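Nanbridge Shared Workshop
Arm Group - minutes of the Wednesday meeting, December

Started 7:10 p.m., ten minutes after the heater and five after the person with the key.

Present: Osamu Wada (chair), Priya, Len, Dov, Marguerite (minutes). Apologies from Tillton Steve. No apologies from the other Steve.

1. Last meeting's minutes
Accepted, with one correction. Len did not "threaten" to rewire the cabinet. He offered. The minute-taker regrets the confusion and has kept her original notes.

2. Name of the project
Still Nomance. Dov again asked whether we might reopen this. We might not.

3. Bins and bench
The two gray bins are now clamped together where they meet. Osamu asked whether bar clamps were meant to be the permanent solution. Priya said they were permanent until somebody needed a clamp. Len noted that he needs a clamp. Agreed that Len will look in the drawer by the band saw first, and that the clamps on the bins are out of bounds to the furniture people as well, who have been told before.

There was some feeling that the bins look rough. Priya has a can of gray paint left over from the Kennedy Street railings and offered to do the inside walls. Dov worried that fresh paint would be shinier and that he would have to set the lighting up all over again. Left as they are for now. Paint to stay on the shelf with its lid on, please.

4. Picking
Long item. Dov wants 1,000 logged picks before we change anything on the gripper. Priya wants to change the gripper. Osamu asked how many we had logged so far and was told 100, "give or take the ones Len did by hand." Len says he was testing the bin.

Discussion of what goes in the bin. At present it is whatever came out of the toy box: the truck, the blue brick, the green cylinder, the red thing with the pointed ends and the animal. Marguerite asked what the animal is. Views were exchanged. The log sheet will go on saying "animal."

Priya's point, recorded at her request: anything lying tight against a wall should be a separate column on the sheet, so that we can tell a bad grasp from a bad spot. Agreed. Dov will add the column. Dov would also like people to use it, and to stop writing "nearly" under Result. The permitted entries are yes and no.

Objects go back in by being tipped from the tub. Arranging them nicely in reach of the fingers does not count, and we know who we are.

5. Cables
Osamu would like the cables on the arm dressed properly before anyone adds another one. Len feels the yellow one needs its slack for the wrist to turn. Both can be true. Len to run the wrist slowly through its full travel with Osamu watching, mark where the cable pulls, and tie it after that and no sooner. Reusable straps only. Cut zip ties have been found in the lathe tray, a long way from home.

6. Safety
The rule is still two people in the room whenever the arm has power, one of them near the stop button and looking at the arm. Looking at a phone near the stop button was raised as a possible third category. It is not one.

Nobody reaches into a bin to free a part until the arm is stopped. Marguerite to print this larger.

7. Money
We have $5 in the tin. Priya is owed for connectors and has agreed to go on being owed. The spring open evening will have a donation jar, and Dov has been asked not to explain the jar to visitors at length.

8. Any other business
Tillton Steve sent word that he has a pallet of free monitors. Declined with thanks, as last time.
Somebody has been eating the biscuits marked for visitors. We had no visitors.

Actions
Dov - new column on the log sheet; carry on toward 1,000
Len - clamp drawer; cable travel test with Osamu
Marguerite - larger sign
Priya - gripper sketches, on paper only
Osamu - ask the furniture people nicely

Closed at 8:40 p.m. Next meeting same night, same time, bring a chair if you want one with a back.

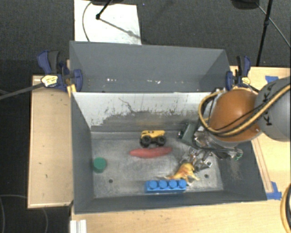 Item 4: the arm over the front bin, with the animal and the rest of the toys.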